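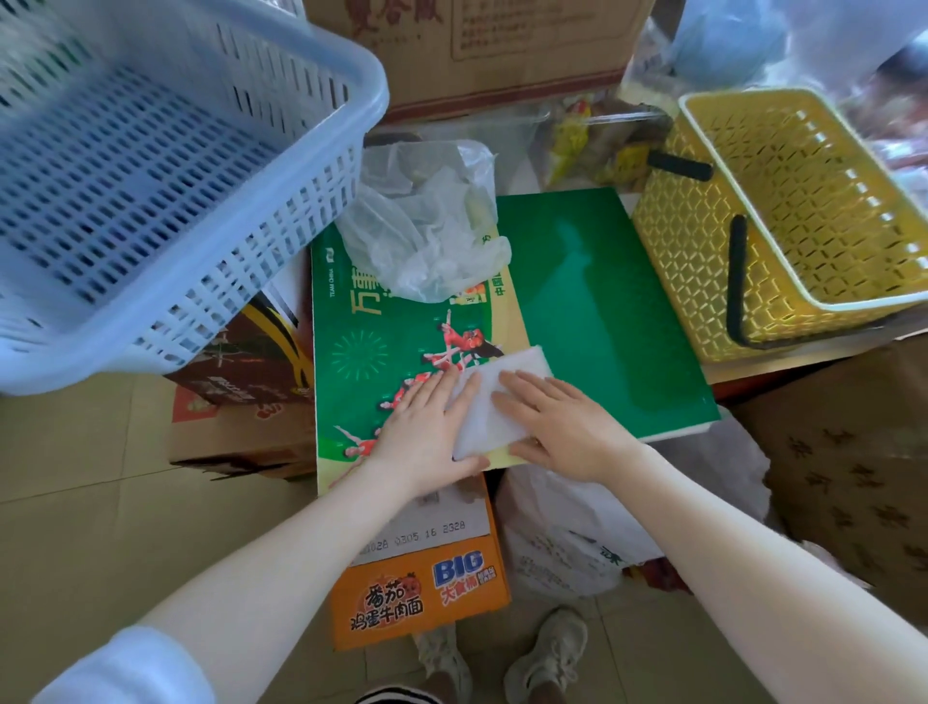 Filed under: Diary, Moving house

17 Aug 2022

Up at half five because the bin lorry came early and I couldn't get back off. Made tea and sat on the back step until it got light. Rain overnight, the first in weeks, and the garden smelled of it. The beans have gone over. I should have picked them at the weekend but I was wrapping plates.

Sixteen years in this house and the completion date has moved again. The solicitor rang at ten past nine to say the people buying from us are ready, but the people selling to us are waiting on a drainage search, and the search is with the council. I asked how long. She said she would chase. She said that last week too. I wrote it in the notebook with the time of the call, as Precious told me to do when she sold her flat.

After that I did the airing cupboard. Four tablecloths, three of which I don't remember buying. One was Mum's, with the drawn thread work round the edge and a tea stain that has survived every wash since I was at school. I kept it. The others can go to the charity shop in Treltwood with the curtains, which won't fit the new windows anyway. I found the hot water bottle I replaced last December, behind the tank, perished right through.

The removal quotes are all in now. Maluleke came out at 1,000 pounds for the van, two men and a half day's packing. The other firm was 279 cheaper but wouldn't take the piano or give a time of arrival beyond "morning". I've gone with Maluleke. The man who came round to look was sensible and took his boots off. He went up in the loft with a torch and came down and said we had more than we thought. I said I knew how much I thought.

Lunch was the end of the soup and two crackers. I am trying to use up the freezer. There is a bag in there marked "stock?" in my own handwriting, and one piece of haddock, and more peas than two people need. Vega had sandwiches at work.

Precious Oosthuizen came at two with her car and we did a tip run. You have to book now, a 30 minute slot, and they check your number plate at the gate. We took the broken fan heater, the old lawn edging, both rotten deckchairs and the bathroom scales. The man on the gate wouldn't let us put the paint in. Paint is only the first Saturday of the month. So the paint came home again, and is back under the stairs where it has been since we did the hall. Precious says to dry it out with cat litter and it can go in the ordinary bin. I'll look it up.

On the way back we stopped at the garden centre for a coffee and she told me about her sister's knee. It has been put off twice. We also talked about whether I'll miss this road. I said I'd miss the bus stop being outside and the light in the kitchen in the mornings. I won't miss the hill. She said Likport is flat all the way to the front and I'd be walking to the shops within a week. I expect she's right. She offered to take the big rubber plant and I said yes before I had thought about it, then felt bad about it the rest of the way home. It wouldn't like the salt air.

Rang Zalteck to give notice on the broadband. I was 44 minutes on hold. When I got through, the girl was very pleasant but couldn't put an end date on the account until I had a moving date, and I can't have a moving date until the council has looked at a drain. She put a note on the file. I've started to think everyone in the country has a note about us on a file.

Vega got in at six and we did the bookcase together, which was slow as Vega Paredes can't put a book in a box without reading the back of it first. We agreed on one box of cookery and one of gardening, and the atlases to go. The atlases didn't go. There was a bus ticket in one of them from the Whitby holiday and a pressed leaf neither of us could name.

Haddock and peas for tea. Washed up by hand as the dishwasher is being left and I've cleaned it out already.

Still to do: meter readings, doctor's forms, ask next door about the fence key, find the deeds to the garage. Piano tuner to be told. Cancel the milk, but not yet.

My back aches and there is newsprint on everything. Bath, then bed. Solicitor again tomorrow at nine if she hasn't rung first.

Contact | All entries copyright the author | Back to top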